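Cheese on toast in a mini oven

Quick one before the school run. Works in any small worktop oven, mine's from the Hastemdale market, no idea of the make.

You need: 2 thick slices of bread, a good handful of strong cheddar, mustard, a splash of Worcester sauce.

Heat it first. Five mins, top element on full. Don't skip it, cold oven = soggy bread.

Toast one side only. Take out, flip, thin scrape of mustard on the untoasted side.

Grate the cheese, dont slice it. Mix in the sauce. Pile it right to the edges or the crusts burn.

Back in, top shelf, 2 mins. Then keep looking. Goes from pale to black very fast.

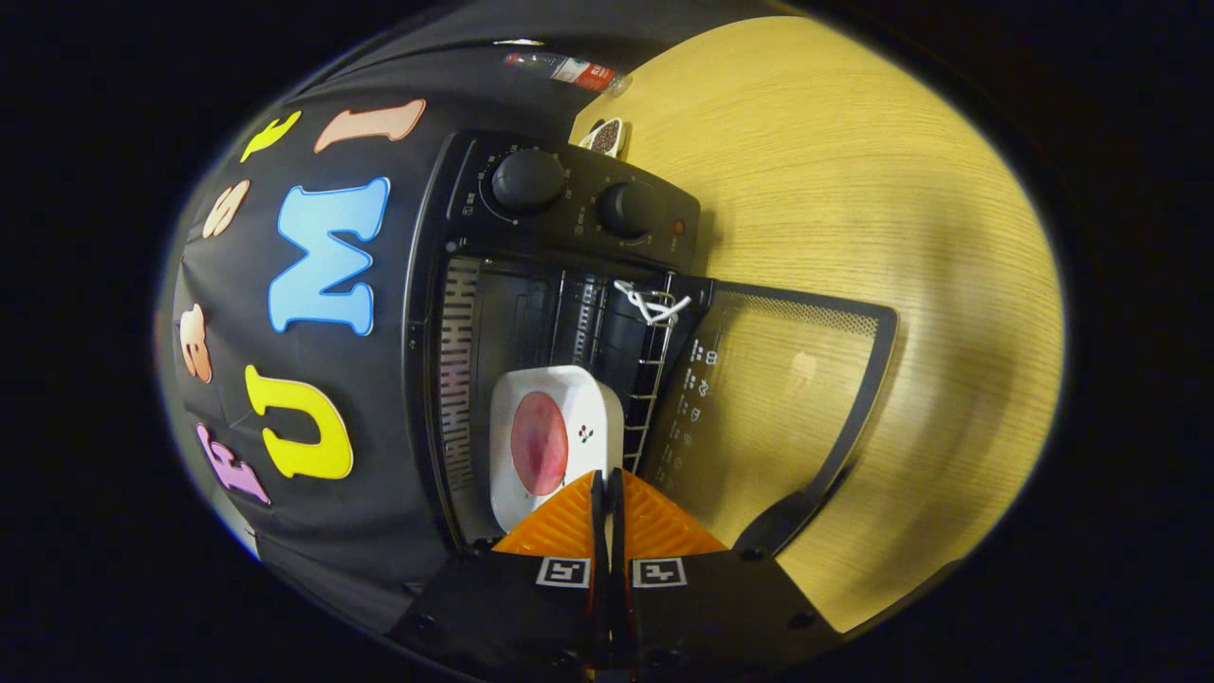
Door folds right down, so leave space in front.

Crumb tray: empty it after. Old cheese smokes like mad next time.

No top element? Use the hottest setting and move the shelf up one. Takes a bit longer, tastes teh same.

Tomato goes under the cheese, not on top. Onion same.

Next up: jacket potatoes, prob Monday.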